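# The Jiltcombe tablecloth

I make four sorts of tablecloth and this is the one people write to me about, so it gets the longest page. If you only want the sizes and the washing, scroll down a bit, I won't mind.

The Jiltcombe is a plain, middling-weight cotton cloth with a checked line printed on it. It comes in white with a black line, white with a grey line, and a mustard one that I brought in last July and keep meaning to drop, except that the same handful of people keep buying it. It's meant for every day. I do sell a linen for Christmas and christenings (the Mulcahy, on its own page) and it's lovely, but I wouldn't let my own family near it with a plate of beetroot.

## Where it came from

I'd been buying in cloths from a wholesaler for years and grumbling about them. They were too thin, or they had that plasticky finish that squeaks when you slide a mug across it, or the hem went wavy after two washes and never came back. Then I met Loukia Karras at a trade fair, and she had a roll of the cotton I now use propped behind her stand, not even on show. I asked for a metre of it and she gave me three. I had it on the kitchen table for a whole winter before I ordered any more!

She still weaves it, at Sustmont, and Jagadeesh Naidu prints it for me two streets away from my workroom. The first run was 200 metres and I was sick with worry about it. We've been through ten of those now, so 2000 metres of the stuff has come up my stairs, and I've carried most of it.

## What it's like to live with

It creases. I'd better say so straight away because I had one very cross email about it. It's all cotton with no coating, so it comes out of the packet with fold lines, and it'll rumple where people lean on it and shove things about. I iron mine when my mother-in-law's coming and otherwise I give it a good shake and a tug at the corners while it's damp, and leave it at that. If creases bother you, have a look at the Istness, which is a cotton and polyester mix and hangs much flatter.

It's got enough weight that it doesn't slither off. On a very shiny table it'll still travel a bit, and then I'd put a cheap felt underlay beneath it, or an old flannelette sheet folded in two, which does the same job for nothing.

The printed line is thin on purpose. We tried a thicker one and it looked like maths homework. Benoît Leclerc, who did the drawings, sent me nine versions before we settled, and I still have the other eight in a drawer with the thought that one of them might make a nice tea towel.

People do use the lines for things I never planned. I've had quilters tell me they square up their blocks against them, and one customer lays out seed packets on hers in spring. Please don't trust it as a ruler though! Cotton shifts when it's washed, and the squares on mine are a touch narrower one way than the other by now.

## Sizes

- **Small** - for a square table that seats two to four
- **Medium** - for a rectangular table that seats four to six
- **Long** - for a rectangular table that seats eight
- **By the metre** - unhemmed, cut from the roll

The centimetres are in the drop-down next to each size. Measure your table top and add the overhang you like at both ends (people forget the second end, me included). I like a short drop myself, just enough to cover the edge, as I've got a dog and a toddler nephew and both of them pull.

Round tables I can do to order. Ring me rather than using the form, it takes five minutes on the phone and about nine emails otherwise.

## Washing

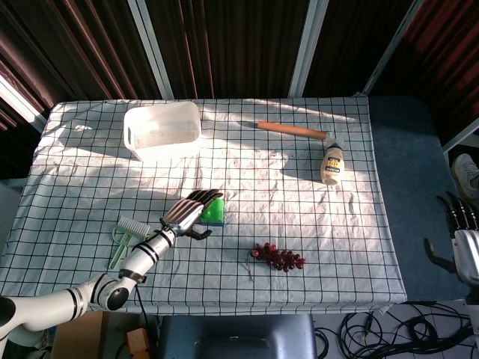

Wash it at 30 the first time, by itself, and don't panic at how stiff it feels when it comes out. That goes after the second or third wash, and it keeps getting softer for years. Once it's had that first wash you can put it in with your other whites. I've boiled mine more than once after a curry and the black line held up fine, though Jagadeesh pulled a face when I told him.

For stains, I do this:

- Gravy, butter and anything else greasy - washing-up liquid rubbed in with your thumb, left for half an hour, then washed as normal.
- Red wine - cold water straight away, and plenty of it. Forget the salt.
- Tea - soak it overnight in an oxygen bleach.
- Candle wax - let it set, scrape off what you can, then iron over brown paper.
- Turmeric - wash it, then peg it out on a bright day. It fades more than you'd think, but give it a few goes.

Don't tumble dry it on hot. It'll come up short, and I can't swap it if it does. A line is best, or over the banister if it's chucking it down.

## Postage and returns

I post in the mornings, and if your order reaches me before 9 it'll usually go the same day. Everything's folded in tissue inside a card sleeve. You've got 30 days to send it back as long as you haven't washed it, and cut lengths can't come back at all, sorry.

Consuelo Agudelo looks after the orders inbox when I'm away, and she knows the cloths as well as I do, so do ask her things. She hems the long ones too. If you'd like a deeper hem or mitred corners, put it in the notes box when you order and she'll write back with a price.

Swatches are free in all three colours. They're big enough to spill something on, so please do.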